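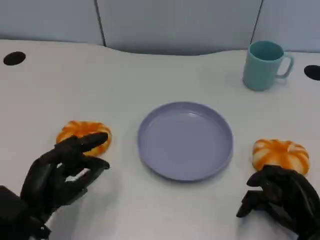 Magazine > Home & Table > Features

The plates that came back

My grandmother kept two sets of dishes. The good ones lived behind glass and were brought out for christenings, and the others, the plastic ones, lived in a low cupboard where any child could reach them. I could not tell you a single thing about the pattern on the good china. I can still feel the rim of the plastic plates under my thumb, though, and I remember that everybody wanted the purple one and that we settled the matter by racing to the table.

I had been thinking about those plates on and off since June, when I started seeing colored tableware in places where it hadn't been before. Friends who had spent years collecting white stoneware were suddenly setting out lavender and teal and mustard, and not only on the patio. So I went to see Frøydis Rønning, who has sold kitchen things for most of her working life and now runs a small shop called Dellover, up a flight of stairs that I would describe as brisk.

She made coffee before she would talk about anything. It came in a green mug with a good big handle, and she watched me pick it up.

"You put all your fingers through," she said, sounding pleased. "A lot of people can't, with the pretty ones. They pinch the handle and hope for the best."

Frøydis has opinions about handles, and about rims too. A plate without a raised rim, she feels, is a tray with ambitions, and will let your peas go wherever they like. She prefers a matte finish because a shiny plastic plate shows every knife mark by the end of its first summer, while a matte one wears more gently. And she likes a plain, flat middle with no picture on it – "so the food gets a turn."

What surprised me was who is buying. She had expected parents of small children, and they do come, but so do people in their sixties who have grown tired of lifting heavy dishes down from high shelves, and young couples in apartments with a table that has to be a desk until dinnertime. On a white desk, she pointed out, a white plate more or less disappears. Put a purple one down and you have a place setting, even if the computer cables are still coming up behind it.

Gøran Öberg knows all about that. He and his wife eat at the same white table where he spends his days drawing up floor plans, and he told me that for a long while supper felt like one more meeting. They bought two plates from the Soltuvico line and two mugs that don't match them, and they started putting something seasonal out as well: pinecones in winter, a bowl of lemons when lemons are cheap, little toy pumpkins in the fall. The pumpkins are his favorite, and they have been known to stay out until spring. I asked whether he arranged them in any particular way and he looked at me kindly and said that he put them down wherever there was room.

I think there is something in that. So much advice about setting a table assumes a big table, a free afternoon and a drawer full of ironed napkins. Most of us have the corner of something and 10 minutes. One plate in a color you like, one mug that sits well in the hand, and a small orange thing or two for company will get you a surprisingly long way.

If you are shopping secondhand, which I warmly recommend, turn the plate over and look at the foot, then set it on a flat surface and press the rim to see if it rocks. Hold it up to the window to look for hairline cracks. Mugs should be filled with water and left on a paper towel while you go and look at the lampshades. And take the color home in daylight before you buy six of it, as lavender in particular can turn rather gray under a kitchen bulb.

I came down Frøydis's stairs with one purple plate wrapped in newspaper. My daughter had claimed it before I got my coat off.

Contact the magazine | © Forsberg Magazines | Back to top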